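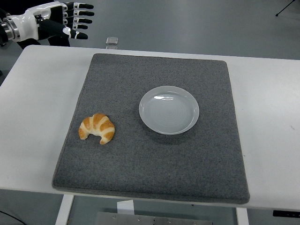

Photo: Fernness Home Forum / member upload

Grey felt mat on white table: how to clean it, and will it mark the surface?

Asked in Furniture and Surfaces. Viewed 326 times. 3 answers.

Hello all. I have a white table with a matte top, and in the middle of it I keep a big grey felt mat, the speckled kind with rounded corners. I use it for sorting small things, for sewing and sometimes for my keyboard. I like it very much because the table is not noisy any more when I put something down.

I have two problems. First is the mat. It collects lint and small threads, and in one corner I spilled tea with milk. I don't know if it is real wool or polyester, the label was on the paper packaging and I threw it in the recycling. The colour is mixed grey so the stain is not easy to see, but I can feel it is stiffer there.

Second is the table. It has light smudges which come back one day after I wipe, and close to the right side there is a small greyish scuff. I tried dish soap and it stayed. The table is a Skomlow, second-hand, so I have no paper about the finish. I am afraid to use something strong and make a shiny spot on it. My sister-in-law did this to her white wardrobe and now you see only this spot.

Also I would like to know if I can leave the mat in the same place all year. The table is near a window and in July we have very little sun, but in summer it is a lot.

Thank you for your patience with my English.

Answer 1 (marked as helpful by the asker)

I have had felt mats on two desks for many years, so I will try to answer in order.

For the mat, first find out what it is. Pull a few loose fibres from the underside and hold them with metal tweezers over the sink, then touch them with a flame. Wool smells like burnt hair and leaves a soft ash that you can crush. Polyester melts into a hard little bead. If it is a mixture you will get something in between, and then please treat it as wool.

For lint, a clothes brush is better than the sticky roller. The roller pulls up the surface and after some months the mat becomes hairy. Brush in one direction only.

For the tea with milk, use cool water and a small drop of wool wash on a white cloth. Press, don't rub. Then press again with plain water, and after that with a dry towel. Let it dry flat, away from the heater. If you wet only a small circle you can get a ring, so go a bit wider than the stain and make the border soft. Wool felt must not go in the machine. I did it once with a mat 100 cm long and it came out the size of a tea towel, and thick like a slipper.

For the table, smudges that come back on matte white are very often from soap that was not rinsed. Wipe with warm water only, two times, and dry with a microfibre cloth. For the scuff, start with a clean white pencil eraser, very lightly. Many grey marks are only material from another object which stayed on the top, and they come off like this. If the eraser does nothing, perhaps it is a scratch and cleaning will not help.

Don't use the melamine sponge before you try it underneath or on the back edge. It is a very fine abrasive and it can polish a matte finish. I believe this is what happened to the wardrobe.

About leaving the mat: lift it every couple of weeks and turn it a quarter. White surfaces can go yellow in the sun, and then you will have a nice white square where the mat was. Never put it back damp.

Answer 2

Just put it in the wash at 30, mine is a Banwood and it was fine. Paid $19 so who cares.

Comment on answer 2: Is yours polyester? The asker does not know the material, so I would be careful with this advice.

Reply: no idea sorry. it's grey

Answer 3

I agree with the first answer and want to add only about the scuff. On my daughter's desk the eraser removed maybe half of a similar mark. For the other half I used a paste from baking soda and water, but in the end I was not happy, the place is a little different when the lamp is on. So if your mark is small and near the side, consider to leave it. I asked a furniture repair shop in Shezi about doing the whole top again and the price was over $2,000, more than I would pay for a new one.

One more thing, if your felt is dyed dark on the underside, rub it with a damp white cloth before you leave it on a white table. If the cloth stays clean there is no problem.

Asker's update

Thank you very much to everybody. I made the flame test and it smelled like hair, so it is wool, and no washing machine! The eraser made the grey mark lighter. I will stop there. The tea corner is drying now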